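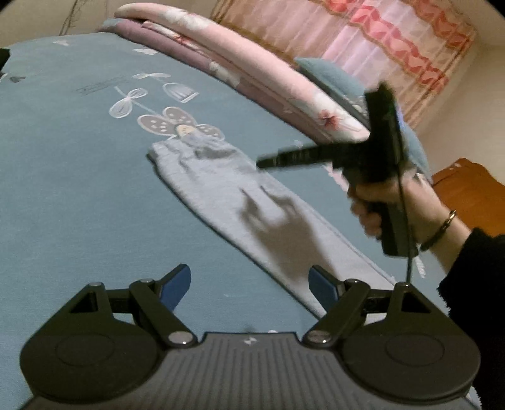
Clestton
March, by Béla Dobos
12 shares | 4 comments

Malathi Pisharody has read job applications for most of her working life, first for a hospital group and now at Bidia, where she runs hiring for the customer support teams. She thinks most people put their effort into the wrong part of the application. The night before an interview, she said, candidates have something light gray, trousers maybe, folded on the bed and the route planned, and they still haven't reread the cover letter that got them the call. "I ask about something in the letter and they look at me like somebody else wrote it," she said. "Sometimes somebody else did."

We talked for an hour at her office. She had a stack of printed letters on the desk with the names blacked out, and she went back to it several times.

Her last opening, for a shift lead, drew 134 applications. She read all of them herself. "People assume software throws them out," she said. "At a bigger place, maybe. Here it's me and a cup of tea." She gives each letter up to two minutes on the first pass and sorts them into two piles. There is no maybe pile. She used to have one and it only got read when she was tired.

I asked what puts a letter in the good pile. She said she wants to know by the second sentence which job the person is applying for and what they did last. "If you ran a late shift at a call center, say that. Say how many people were on it." She doesn't care for openings about passion. She doesn't mind a plain one. The letter she remembers best from that round began, "I have worked nights for six years and would like to keep doing it."

On length, she is strict. One page, and she would prefer half. The longest letter in her stack was 1,059 words. "I read it. He was a good candidate. I had to dig for it, though, and a manager with less time wouldn't have."

Kumaresan Bhat, who took the shift lead job, joined us toward the end. He had applied for work at D'Souza and Balell before Bidia, using the same letter each time, and heard nothing. For Bidia he started over. "I took out everything that was also in my resume," he said. "There wasn't much left, so I wrote about one bad weekend when the phones went down and what I did about it." Pisharody asked him about that weekend for most of the interview.

He also called the office first to ask who would be reading the letter. Pisharody is neutral on this. She said a name at the top is fine and "Hello" is fine too, but the wrong name is a problem. She still gets letters addressed to Ultan Cronin, who left the company years ago - his name is on an old listing that she hasn't been able to get taken down.

Gaps in work history come up less than people fear. She suggests one line, with dates, and no apology. "Took a year to look after my father. Back and available from March. I don't need more than that."

She is hiring again this spring, for two evening positions. Letters go to her.

4 comments | Share this article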